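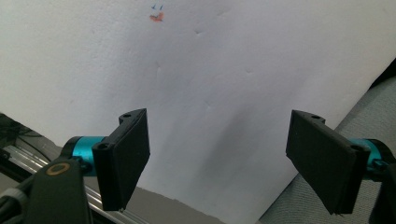

Do people remember how a film ends?

Most of them remember that it ended, and can name who was still alive at the time, but fewer than half can describe the final shot with any accuracy after a gap of 10 days.

4. Results and discussion: the remembered ending

4.1 What was asked

The previous section set out how the screenings were run at the Flisatier, a single-screen cinema in Priton with a steep rake and a heating system of strong opinions. In brief, 20 films were shown, one a week, on Sunday afternoons. Everyone who bought a ticket was handed a card on the way out and sent the same card again after 10 days. The card had one large box and one instruction, which was to write down what happened in the last minute before the credits. We did not say how long the answer should be. Several people took this as an invitation, and the longest runs down the back of the card and on to a car park receipt stapled to it.

After removing blanks, duplicates and two cards that reviewed the ice cream, we were left with 975 usable pairs. Each pair was scored against a written record of the ending using the Nikzad scale, which gives separate marks for the last event, the last line spoken and the last thing shown. The scale was designed for stage plays and has no view on helicopters. We added a note to the coding guide to cover these.

4.2 Events survive, pictures do not

The clearest result is also the least surprising. The last event in the story was recalled correctly by most people on both cards. The last line spoken did rather worse, and the last thing shown did worst of all. This order held for every film in the programme but one, a courtroom drama whose closing line is "Well, then", and which appears to have left no trace on anyone's memory whatever.

People who got the final shot wrong tended to get it wrong in the same direction. They moved the camera back. Films that closed on a face, a door or a pair of hands were remembered as closing on a wide view of something, usually at sunset. One thriller ends with a man in a kitchen failing to open a jar. On the second card, a sizeable group had him walking along a beach. There is no beach in the film, although there is a rather good one on the poster.

We take from this that viewers keep a general notion of how films end and fall back on it when the particular film lets them down. Earlier work on plot recall has made the same suggestion about the middles of films, where the general notion seems to be a chase.

4.3 The sequel problem

Five of the films belonged to a longer series, and these gave the coders their worst afternoons. Viewers who had seen other entries often supplied the ending of the wrong one, complete with accurate detail. On a strict reading these answers score nothing. On a generous reading they show an excellent memory for a film that was not on. We scored them at zero and kept a separate tally, which is set out in the appendix for anyone who feels as bad about it as we did.

The tally has one feature worth bringing forward. Borrowed endings nearly always came from the first film in the series, even when the viewer had seen a later one more recently. Sequels were overwritten by their originals. The reverse happened in 17 pairs, and all of them concerned the same submarine film, whose second instalment has the advantage of an ending in which the submarine comes back.

We looked for a simple explanation in the ratings, on the grounds that people might just be remembering the film they liked better. This accounts for part of the effect and then stops. Viewers who told us they preferred the sequel still gave us the ending of the original, sometimes while explaining at length why the sequel's was superior.
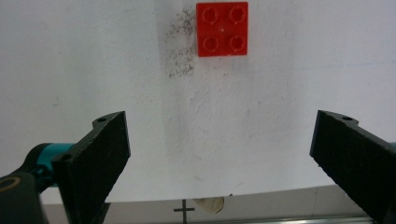 Figure 4. Red 2x2 building brick seen from above, with dark grey speckled smudges on the white surface to its left.

4.4 Confidence

Each card also asked how sure the viewer was, on a line running from "guessing" to "certain". Confidence fell a little between the first card and the second. Accuracy fell a good deal more. The people who placed themselves at the far end of the line on the second card were slightly more accurate than the rest, though the difference is small enough that we would not advise settling a pub argument with it.

Length was a poor guide as well. Long answers contained more correct details and more incorrect ones, in much the same proportion as short answers. A long answer also took longer to code, a cost our funding application had not foreseen.

One group stood apart. Viewers who left before the credits had finished did no worse than those who stayed, which will disappoint the people who stay. Viewers who had talked about the film on the way home did better on events and worse on pictures. Our guess is that conversation tidies a story up and throws out whatever cannot easily be said aloud. A jar that will not open is hard to work into a chat at a bus stop – a beach, it would seem, is not.

4.5 Limits

Priton is one town and the Flisatier's Sunday audience is a particular slice of it. They like films, they are used to each other, and a fair number of them sit in the same seat every week. Whether a Saturday night crowd would remember endings better or worse is an open question, and possibly a noisy one.

The choice of films was also out of our hands. The programme followed what the cinema could book, so there are too many thrillers and only one musical. That musical was recalled extremely well, down to the final pose, and we would dearly like to know whether this is true of musicals in general or only of those that end with a horse.

Coding was done with Griltoler, our own scoring sheet, which shows the two cards in a pair one after the other. A coder could therefore be swayed on the second by what had been written on the first. We reversed the order for the final four films and found no change in the scores, but four films is not many, and by then it was July and the coders were tired. A repeat with separate coders for each card is planned, using the same films if the cinema will have them back.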